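Ormsby tableware and table corner: progress report for November

Hello all, and sorry this is a bit longer than the last one. There's quite a lot to say for a change!

The short version is that the table is in, the plates are in, and the fruit is sorted. You gave us 3,000 for the whole corner and I've spent 1,000 of it on the table and the first lot of tableware. I've kept every receipt in the blue folder and will bring it along when we next meet.

The table came from Favasness and I'm really pleased with it. It's a pale wood with a fine grain running along it, and it makes the whole end of the room feel lighter (the old one was nearly black, if you remember, and showed every crumb). I did worry that it would mark easily. So far I've just been wiping it down in the evening and leaving it alone, and I'd like to give it a few more weeks before deciding whether to buy the oil that Favasness kept trying to sell me.

Plates next. I went back and forth between the Drokton range and the Zona one for far too long, and in the end the green won. It's a soft minty sort of green, matte, with a wide raised rim and a shallow dip in the middle, so round things have somewhere to settle.

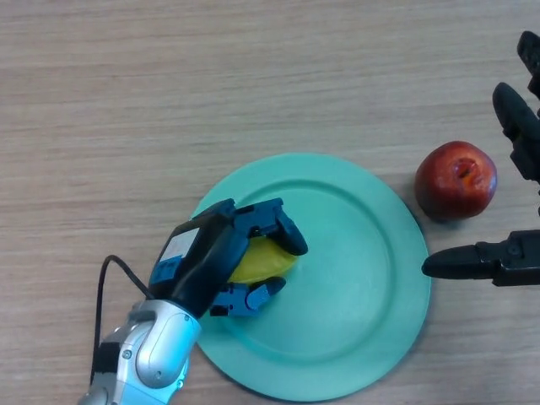

The other thing in favour of a plain colour is that food shows up so well against it, yellow especially. We tried the patterned samples for a morning and you had to hunt for things on them, so back they went. The refund has come through and I've put it against the tableware line.

On the fruit, I know the plan said plastic to begin with. I'd still like to talk about that. What we have at the moment is a small mixed set, and I've tried to choose shapes that are properly different from one another - there's not much to learn from a row of round things. Star fruit has been the best choice by miles, with those long ridges down the sides and a bit of green along them. Apples are apples, but a good deep red one does look lovely on that table.
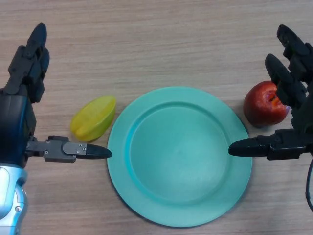
I'd like to keep to one plate and a couple of fruits out at a time. It's so tempting to fill the table up, and I did exactly that in the first week, and then spent ages putting it all away again.

Still to do: shelving for the spare plates (I've had 2 quotes, and the cheaper one is 400 including fitting), a decent lidded box for the fruit, and a proper cloth for the end of the day. If you're happy with the 400 I'll go ahead and book it. The fitter can come in before nine, which suits us much better than the afternoon.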